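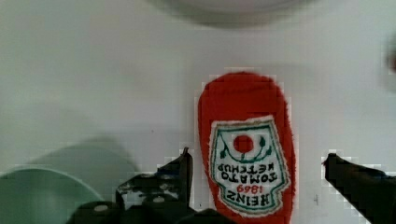
Speaker notes: Tomatoes Before Ketchup -- what a short-season town learned about saving seed

Category: Talks & Handouts > Kitchen Garden

Print this page | E-mail this page

(Lights stay up for this one, I want to see faces. Water on the lectern. Seed packets go round from the left side at the start so they come back before the break.)

Opening

Good evening, and thank you for coming out in December to hear about tomatoes! I love giving this talk in the dark months. The catalogs are arriving, the beds are bare, and we can all still believe that next year there will be no blight.

Ask for hands: who grew tomatoes last summer? Who saved seed from any of them? (The second show of hands is always smaller. Tell them that's fine, that's why we have an hour.)

How I got started

I moved to Prirness with a box of seed from a much warmer place and lost nearly everything the first year. Green fruit, green fruit, frost. The second year I got a handful of seed from the Dellitz garden exchange, a little red paste tomato with no name on the envelope, and it ripened in August. Ripened! Outdoors! I stood there eating them off the plant like a kid.

I kept the seed from the earliest fruit on the two best plants, and I have done the same every year since. We call it Lodier now, after the lane where the exchange garden is. It isn't a fancy tomato. It's meaty, a bit dry, not much to look at on a salad plate, and it cooks down into the best sauce I've ever made.

(Pause here. Somebody will ask about hybrids. Say it's coming.)

Open-pollinated and hybrid

Keep this short. Seed from an open-pollinated variety will give you plants very like the parent, as long as it hasn't crossed with a neighbor. Seed from a hybrid will give you a mixed bag. Sometimes the mixed bag is fun -- I had one with fruit shaped like a light bulb -- but don't plant your whole bed with it.

Tomatoes mostly pollinate themselves, so they're wonderful for beginners. Squash are another story and I could talk until midnight, so move on.

The jar method

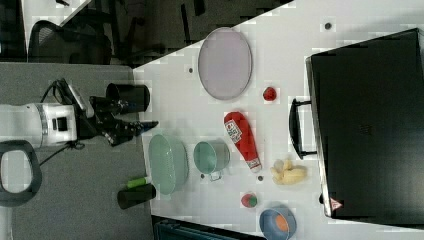
Pick fruit that is fully ripe, even a little past it. Cut it across the middle and squeeze the seeds and jelly into a jar. Add a splash of water if it looks thick. Write the variety on the jar itself, not the lid, because lids wander. (Tell the story of the swapped lids.)

Leave it somewhere warm, out of direct sun, for two or three days. Stir it once a day. It will smell. It may grow a skin of white mold on top, and that's all right! The jelly around each seed holds back sprouting, and the fermenting breaks it down.

Then fill the jar with water, let the good seeds sink, and pour off the rest. Do that until the water runs clear. Tip the seeds onto a plate or a coffee filter. Paper towels work too, but you'll be picking off fluff in March.

Dry them for a week or more and stir them with a finger when you walk past. Then into an envelope, name and year, and somewhere cool.

How much seed is enough

My favorite bit. One good summer of Lodier gave me over 1000 seeds, and I had room for 10 plants. So give it away! Last spring the exchange sent out 38 envelopes, and I've had notes back from gardens up at 700 feet where people had given up on outdoor tomatoes altogether.

Read the Grīnberga note if there's time. That's the allotment group across the river. They planted theirs against a south wall and were picking a week ahead of me, and I am only slightly jealous.

Sauce and ketchup

Home ketchup takes patience and a wide pan. Paste tomatoes, onion, vinegar, brown sugar, a little clove and allspice, salt. Cook it low until a spoon dragged across the bottom leaves a track. Taste it again when it's cold, it changes a lot. Mine comes out darker than the store kind and a good deal sharper, and my family was suspicious for one whole barbecue.

Remind people to follow a tested recipe if they plan to can it. Otherwise, fridge or freezer.

Questions

Likely ones: potato-leaf types, how long seed keeps (I've had good sprouting at four years, poor at eight), whether to save from a split fruit (yes, if the plant was healthy).

Collect the packets. Sign-up sheet for the spring swap is by the coat rack, doors close at 9.

Contact the Prirness Kitchen Garden Group | © Prirness Kitchen Garden Group | Back to top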